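Household chore automation

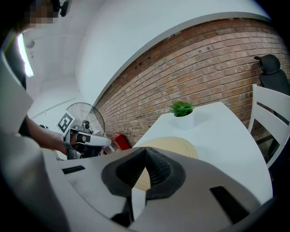

Household chore automation is the use of machines to carry out domestic tasks such as setting and clearing a table, folding laundry, washing dishes and putting goods away. Single-purpose appliances have done parts of this work for generations. General-purpose machines, able to move from one chore to another in an ordinary home, remain largely confined to research and limited trials.

Scope

The term usually excludes washing machines, dishwashers and other appliances that must be loaded and emptied by a person. It covers robot vacuum cleaners and lawn mowers, which work without supervision for long periods, and robot arms that handle objects. Closely related work takes place on shop floors, where machines sort parts, pack boxes and tend other equipment.

Table work

Clearing and setting a table is often used as a measure of progress. The task calls for a machine to pick up rigid items, such as cups and plates, along with flat or flexible ones, such as placemats and napkins. Flat items are considered the harder group. A woven mat lies close to the surface and offers little for two fingers to hold, and it may bend or slide when its edge is lifted. Chairs and other furniture restrict the directions from which an arm can reach.

Training by demonstration

Many current systems learn from people. In one method, a person performs a chore while holding a gripper in the hand, and the recorded motions are used to train a robot arm with similar fingers. Soft, textured finger pads are common, as they improve the hold on smooth objects. Square printed markers may be attached to equipment so that its position can be tracked. Demonstrations can be gathered in ordinary rooms, without a robot present.

Trials

The Hinddale Household Task Survey, published on March 10, 2023, compared machine performance on 34 chores. Machines completed 6 of them without human help in a home they had not encountered before. Most of the remaining chores could be completed only in a prepared room, with known objects and fixed lighting. The survey drew on 265 hours of recorded attempts.

A shop-floor trial at the Vasseur packing plant reported better results in May of the same year. The Kumis arm used there handled 10 types of carton at a fixed station. Staff continued to deal with torn and misprinted cartons by hand.

Limitations

Speed, cost and recovery from errors are the main obstacles. A dropped spoon or a moved chair can halt a machine until a person steps in. The Bisa project, which studies home use, lists safe operation near children and pets as an unsolved problem.

See also

Domestic robot
Home appliance
Industrial robot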